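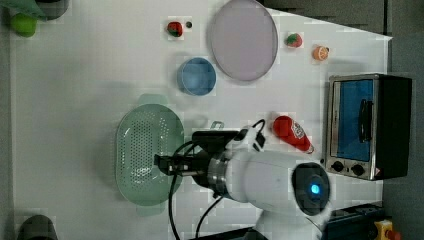

Every few years somebody decides that the play kitchen ought to be retired from the kindergarten room. This spring it was the Sullmont district's turn. The proposal was to swap the play food and dishes in its 14 kindergarten rooms for tablets with a cooking app on them, and the argument was that the app teaches the same things and never needs washing. I taught five-year-olds for most of my working life and I think the district is making a mistake.

Start with the colander. If I could keep one thing out of the whole bin it would be a real plastic colander, the ordinary kind with holes in the bottom and a handle at each end. A child will put an apple in it, then a strawberry, then something small enough to fall through, and will do this for a long time. Then the child picks it up and finds out that two handles means two hands. None of this was on my lesson plan, and I would not have known how to write it down if it had been.

I am in favor of mixing real things with toy things. Catalogs sell play kitchens as matched sets, with a little plate, a little pot and a little stove all scaled to each other. Children are less interested in these than adults expect. A toy strawberry on a full-size plate is more use to them, because the plate is the same one they see at home and it has a proper rim and a proper weight. The same goes for a bowl that would hold an actual breakfast. An empty ketchup bottle, rinsed out, with the label still on it, got more use in my room than any bottle made for play. They knew what it was for, and they knew which way up it went.

Appliances are harder. I kept an old toaster oven with the cord taken off, and some parents didn't like it. Norbert Hudec, who taught across the hall from me in Sarnau, thought it taught children that an oven is something to play with. He had a point. My view was that they were going to see one at home regardless, and I would sooner they learned about the door and the hot parts while it was cold and I was sitting next to them. We never settled it. He kept a painted box with a door on it and his children baked in that.

What I would throw out is the quantity. Most play kitchens have far too much food in them. I once helped clear a room in Plavlow where the bin was so full that children simply tipped it over and walked away. Put out some fruit, a plate, a bowl, a bottle and something with holes in it, on a plain table with room left between them, and they will stay. An orange half is a good choice – they can see the inside of it and the peel, and they will ask where the other half went.

The washing is a real complaint. It took me 2 hours every December, before the break, and I never looked forward to it. But the tablets cost $1,099 a room, and they have to be wiped down too. The contents of my bin came mostly from Meijer and from parents' cupboards, and when a bowl cracked I brought in another one.

The board is taking written comments until the end of August. I have sent mine in. If you have a child starting kindergarten this fall, ask to see what is on the shelves, and take along a spare colander if you have one.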